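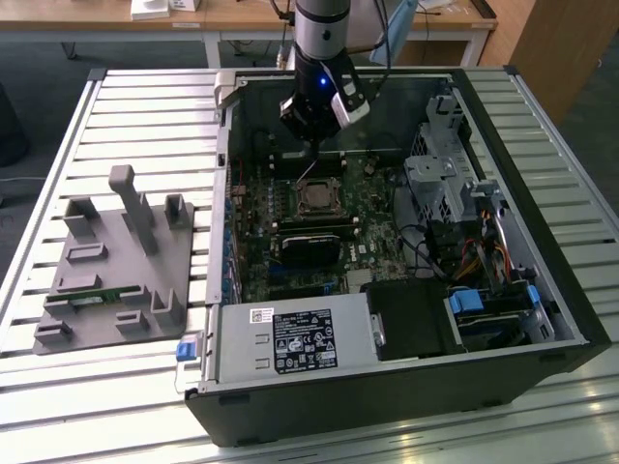

The disassembly group at the Iddale laboratory has spent the past year on a narrow question: how a robot arm should decide that a memory module is ready to be pulled. Its findings were released in June under the project name Sakora. In an interview at the laboratory, the group's lead researcher described the method and set out where it still falls short.

Discarded desktop computers are commonly taken apart by hand or shredded whole. The lead researcher said that memory modules were chosen as a first target for practical reasons. "They come out without tools, they keep their value, and the slots are close together," the researcher said. "A method that is careless about position will fail there very quickly."

Under the Sakora method, the arm does not work from a stored drawing of each computer model. A camera mounted on the gripper records the board from above, and the software proposes a grasp point along with a measure of its own doubt. When the doubt is high, the arm moves to a second viewpoint before it descends. The group calls this step the "second look."

The published trial covered 826 removal attempts on 20 desktop towers, each laid on its side with the panel off. Training used 3,000 labeled views of open machines, none of which appeared in the trial. Allowing the second look added five seconds to an attempt when it was used.

"We had expected the extra view to help most with dark boards," the researcher said. "It helped most with cables. A cable that crosses a slot looks harmless from one side."

Placement received the same attention as removal. Modules are set down in a gray 3D-printed fixture tray beside the tower, so that the next stage can find them in a known position. The tray went through several revisions, and the researcher said that slot depth caused more trouble than slot width.

The control software, Brudovix, was written within the group. A companion planner, Hao, chooses the order in which parts are approached. The researcher acknowledged that Hao remains the weaker of the two. "It plans well when the parts are all visible," the researcher said. "When a graphics card covers part of the board, it tends to wait for information it will not get."

The group intends to address covered parts in its next round of trials, and drive bays will follow.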